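Totitz Opens Sign-Up for Home Laundry Folding Visits

New service sends a folder to the house, works on the customer's own bed and leaves clothes stacked for the drawer

Totitz, the home help company, will begin taking bookings in July for a visit that covers one job only: folding clean laundry and putting it in order. The service is called Skumier and will be offered first to households in the Hindetti and Kumarasinghe neighborhoods.

Customers wash and dry their own clothes. A Totitz worker then comes to the home, sorts what is there, folds it and leaves it in stacks by person or by drawer, whichever the customer asked for when booking. Ironing, mending and stain treatment are not part of the visit.

"We clean houses, and for years we walked past the same chair with the same clean clothes on it," said Selvaraj Dissanayake, who manages home services at Totitz. "People had done the washing. They had done the drying. The folding was still sitting there. We asked our customers if they wanted us to do it, and a lot of them said yes before we had finished asking."

A standard visit lasts two hours. Larger loads can be booked as a double visit, and customers who already have a regular cleaning with Totitz can add folding to the same appointment.

The bed as a work table

Most of the folding will be done on a made bed. Totitz looked at bringing folding tables to each home and decided against it. Tables have to be carried up stairs, and many bedrooms do not have the floor space for one. A bed is wide enough to lay a long-sleeved shirt out flat with both sleeves open, and it leaves room beside the shirt for a finished stack.

Customers are asked to have the bed made before the worker arrives, with the bedspread pulled up. Extra blankets and pillows can stay on the bed if they are moved to one corner. Workers will not strip or change bedding unless that has been booked as a separate task.

Clothes are handled one piece at a time. Each shirt is laid with the collar toward the headboard and the hem toward the foot of the bed, and the body is smoothed before the sleeves are brought in. Finished pieces go onto a stack in the middle or upper part of the bed, where they can be reached without leaning over the garment being folded. Stacks are kept low so that they can be carried to a closet in one trip.

"A tall stack looks good until you pick it up," Dissanayake said. "We would sooner leave you with a few short ones."

Customers who like their shirts folded a certain way can show the worker at the start of the first visit, or leave one folded shirt out as a guide. The preference is written on the customer's card and kept for later visits. Items that should be hung can be set apart on a chair or a door hook, and the worker will hang them if hangers are provided.

Training and trial period

Every worker on the new service completes 3 training sessions before going to a customer's home. The sessions cover sorting, knits, collars and sleeves, fitted items and children's clothing. Workers also practice on beds of different sizes, including narrow beds placed against a wall, where only one side can be reached.

Totitz ran a trial with more than 20 households this spring. The company made two changes as a result. Single socks are now left together in a bag and handed to the customer at the end of the visit, and dark and light clothes may share a stack unless the customer asks for them to be kept apart. In the trial, most people wanted their clothes grouped by drawer and did not mind the colors being mixed.

Booking

Visits can be booked by phone or through the Totitz website. Morning and afternoon appointments are available, with the last visit starting at 4 p.m. Customers do not need to be home for the whole visit but should be there for the first few minutes of the first one. Changes to a booking can be made up to the evening before at no charge.

Households outside the two opening neighborhoods can put their names on a waiting list. Totitz expects to decide on further areas once the first bookings have been completed.

Media contact: Selvaraj Dissanayake, Home Services, Totitz

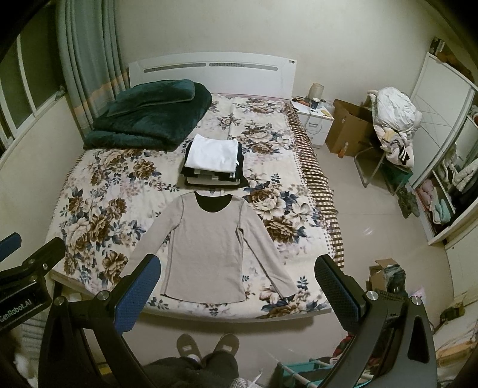
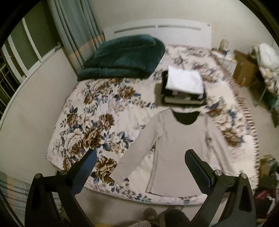 A long-sleeved shirt laid flat on a floral bedspread, with a stack of folded clothes beyond the collar and a dark teal blanket folded in the corner of the bed.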